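Ticket: Left hand loses grip after tool-handling update
Product: Mitar two-arm workstation, Ditel support plan
Opened by: Usa Panyasiri, Chareonsuk
Assigned to: Dirceu Camargo, Ditel
Opened: 4 September 2023
Status: Waiting on customer

Usa Panyasiri
Since the update, the left hand reports "object secured" when it is holding air. It is very confident about this. The right hand behaves. I have restarted the controller, then restarted it again in a sterner mood. Same result both times. Log attached.

Dirceu Camargo
Thanks for the log. The left hand is running on the default grip profile, which assumes something can-shaped. Please open Hands > Left > Profile and tell me what it says.

Usa Panyasiri
It says "Profile." The box under it is blank. I assume that's the premium version.

Dirceu Camargo
Blank means the update dropped your saved settings. Known issue, sorry. Steps:
1. Park both arms.
2. Load "thin objects" on the left, leave the right as is.
3. Set the contact threshold to 900.
4. Run fingertip calibration with nothing in the hands.
5. Save, then save again from the top menu. The first save doesn't survive a restart.

Usa Panyasiri
Two save buttons, one of which saves. Got it.

Calibration failed at step 4 with error 18. The manual lists error 18 as "see error 18."

Dirceu Camargo
Error 18 is a timeout. The manual is being revised. Turn off the wrist check while calibrating and turn it back on afterward. If it fails a second time, send me the new log before you change anything else.

Usa Panyasiri
Passed. Threshold is at 900, profile survives a restart. Moved on to the tape measure task from the Noltmont starter pack, right hand on the case, left fingertip on the end of the blade.
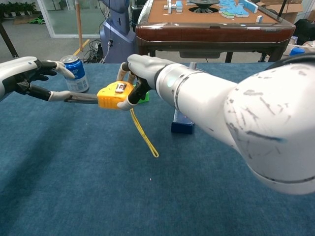

The status panel still calls this "object secured (cylinder)." I can live with the hand being wrong about geometry, but our reports pull from that field, and my manager reads the reports. Is the label tied to the profile or is it stored somewhere else?

Dirceu Camargo
Stored somewhere else, unfortunately. The label comes from the task file, and the Noltmont pack was written for the older release. I can send a patched task file. Which version of the pack do you have? It's in the footer of the task list.

Usa Panyasiri
The footer says 4.2. The installer said 4. The invoice says "latest."

Dirceu Camargo
Go with the footer. Patched file is in your downloads folder on the portal. Import it, rerun the task and paste the status line here. Please leave the wrist check on for this one.

Usa Panyasiri
The portal wants me to reset my password. Back shortly.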